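The values poster and the empty desk

My last employer but one was bought by a rival twice its size, and on the morning it went public we all got an email with the subject line "Welcome to the journey". I have disliked the word journey ever since.

I bring it up because a reader wrote to ask what I think of the culture programme her own firm has just bought in. Hers has been swallowed by a bigger outfit, and the new owners are sending everyone on a two-day course so they can learn to be one company. She wanted to know whether these things work. My short answer is that I have sat through three and I'd like to see some proof.

At Dralside, where I worked in the accounts office, the course came with a workbook. There were 566 of us after the merger, and every one of us had to write down which of the new values we "lived" most strongly. I wrote down honesty and then spent the afternoon pretending to enjoy a game with a beach ball. My line manager wrote down courage. He left in February without telling his own team.

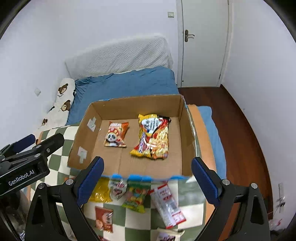

Posted by Panganiban in Work and other complaints
12 comments

What bothered people at Dralside was small and dull. The two firms paid overtime differently. One side could carry over holiday and the other couldn't. Two women doing the same job at facing desks found out there was a gap in their pay, and when they asked about it they were told that harmonisation was ongoing. It was still ongoing when I left. I don't see how a workbook helps with that, and I suspect the people selling the workbooks don't either.

The consultants (a firm called Vukinia, very nice shoes) gave us a survey before the course and another one after. Scores went up. We were shown a slide. Somebody at the back asked how many of the people in the first survey had since resigned and so weren't in the second, and we were promised an answer by email. I never got mine.

I'm told I'm too hard on all this, and that some firms do it well. Maybe they do. I would be more easily persuaded if the good examples didn't always come from the firm doing the training. When a company says its staff are its greatest asset, I want to see what it spent on lawyers that year and what it spent on sorting out the payroll, side by side.

So, to my reader: go on the course, eat the lunch, be pleasant. Then ask in writing what happens to your notice period and your pension, and whether your grade has an equivalent in the new structure. Ask who your manager will be at the end of the year. If they can't tell you, keep your CV up to date and your holiday booked.

Comments stay open for a fortnight. Please don't send me any more personality tests.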